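Subject: Re: Picking arms on the returns bench, anyone living with one?
Date: 26th February
To: the Small Warehouse list

Someone on the list wrote:

> We are a small shop and the owner came back from a trade show all
> excited about a robot arm for sorting mixed returns. I've been on the
> bench for years and I'd like to hear from people who work next to one,
> not from people who sell them. Did you lose hours? Is the job worse?
> Do you just stand there and watch it?

Hi all, longtime reader, I mostly post about tape guns and box sizes so bear with me!

I'm at Costwood, on the odds and ends side, where everything that doesn't fit a proper category ends up (sunglasses, tins, cups, little plastic parts that fell off something bigger). We've had an arm on the small items since June. Stemix did the install and we run the whole thing through Fakow, the same software we already had for the shelves, so at least I didn't have to learn a new screen.

Hours first, because that's what I'd want to know. There are five of us on the bench and there were five of us before. What went away was the Saturday overtime, and I won't pretend that didn't sting. Two people on my shift counted on it, and they got offered training on the arm with a small bump in pay. It doesn't make up the difference.

The job itself is just different. I used to have my hands in a bin all day long and by Thursday my wrists were shot. Now I load the bin, the arm picks out of it, and I deal with whatever it gives up on. Shiny stuff, floppy stuff, anything lying flat against the metal, that's where I get called over. The bins are the same beat-up ones we always used. 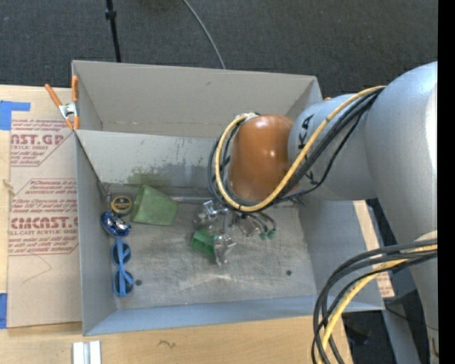
Patwary wrote back to me off list after I said some of this last month, and said I could pass it along: at their place the picking was never the trouble, it was that the easy items all went to the machine and people were left with only the annoying ones, eight hours straight, with the same rate target as before. They had to go to the manager twice before the target came down.

I'd put that right at the top of your list of things to ask. We had the same thing for the first few weeks and I was going home crankier than when I did it all by hand. Our best day so far was 2,684 items through the bench, which got a big cheer in the office, but please don't let anyone turn your best day into your target!

And no, you don't just stand there. I kind of wish I did, some afternoons. Ask who gets to hit pause, too. Here it's anyone on the bench and you don't need permission, and that mattered more to me than the pay bump.

Happy to answer more, on list or off. I'm back on shift Monday so I may be slow.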